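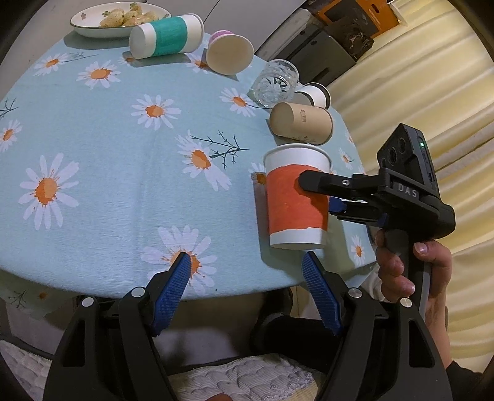

Can a machine clear the table yet? Ask again later, says Rekha Agarwal

Feb 20, 2024

Rekha Agarwal has twelve minutes before a call. She eats a cracker over the keyboard while we talk, apologizes for the crackers, keeps going.

She ran the back room of a cafe in Dindton before she ever touched a robot. Dishes, deliveries, the mop. Now she works at Tederov, a small outfit that tries to get machines to do the stuff she used to do with a wet sleeve. So the obvious question first. Are they any good at it?

"At which bit?" she says. "People ask me can it clean the kitchen. That's forty jobs. It can do a few of them, slowly, on a good day, in a kitchen it knows."

Cups on a table, then. Paper cups, one upright, the rest knocked over, a glass in with them, a plate of something to eat. A thing you'd do while talking on the phone.

"Right, and you'd do it without looking. But think about what's in there. A cup that's standing up, you come in from the side. A cup lying down, which way is the mouth facing? You have to know that before you close your fingers or you've got your finger in somebody's tea. And paper squashes. Glass doesn't squash, it skids. Same shape more or less, two totaly different grabs."

Which is worse?

"Glass. Every time. The cameras look straight through it and see the tablecloth."

A printed tablecloth, she adds, is its own headache. Big flowers especially. Tests on a plain gray bench look terrific, and then you go to someones home and there are daisies everywhere and half of them are inside the tumbler.

The people holding the tools

A lot of the learning starts with a person. Somebody holds a gripper by the handle, squeezes the trigger, moves the cup, puts it down, does it again. No arm, no motors, just hands. The machine gets the recordings later.

Agarwal did plenty of that herself when she started. Her tally for her first August: 1,142 pick-ups, logged on a sheet taped to the fridge. She still has the sheet.

"My thumb hurt. You get bored and then you get sloppy, and my boss at the time said good, sloppy is fine, people are sloppy. If you only ever show it perfect grabs it has no idea what to do when the cup tips."

Does two people at one table help? She thinks so. Reaching past each other, waiting, going for the same cup. That's what a kitchen is. She'd like more of it and less of the one-person, one-object, one-spot kind.

The shop floor

Harriet Oyelaran joins late, by phone, from a loading bay by the sound of it. She manages the stock side at Komholm, housewares mostly, and has had a machine on trial there for restocking low shelves.

"It's fine with boxes," she says. "Boxes I'd give it tomorrow. Put it in front of the mugs and I have to go stand next to it."

Her floor carries 2,000 different items. The machine is trusted with the square ones. Bags of napkins, no. Anything on a hook, no. Paper cups in sleeves are OK until a sleeve splits and then it's a person on their knees like always.

How much time does it save?

"On boxes at night, some. In the day it's in the way. Customers want to talk to it." A truck backs up, we lose her for a second. "—and I'm not against it. Write that down. My knees are very much for it."

She and Agarwal know each other from a trial two years ago that neither of them enjoyed. The machine that time was called Dvorak, and it was supposed to bus tables in the store's coffee corner. Lasted 2 weeks. It cleared full cups.

"Full ones!" Oyelaran says. "A man had gone to get a spoon."

Agarwal, in the background: "It didn't know what finished looked like."

So what does finished look like

This is the part she gets worked up about. Grabbing is getting better, she says, and faster than she thought it would. Knowing what the job is, less so. A cup on its side is probably done with. A cup standing up, could be anything. Plate with food still on it, leave it. Unless everyone's gone home. Unless it's been there since lunch.

"I could tell from across the room. Coat on the chair, where the person was looking. I couldn't write you the rule."

And hands on the table. A machine has to treat a person's hand as the most important thing there and the cup as nothing. Her view is that it should just stop, and wait, and be a bit dim about it. Some of her collegues want it to work around people. She doesn't, not yet.

Any chore she'd hand over today, at home, no one watching? Long pause. Carrying the laundry from one room to the other, if there's no stairs. Wiping a table that's already empty. Moving unbreakable things into a bin.

Not the glasses?

"Not my glasses. Yours maybe."

Oyelaran, asked the same, says boxes again, then that she has a delivery to sign for, and hangs up. Agarwal's call is ringing on the other screen. She says to email her about the laundry thing, she wants to think about socks.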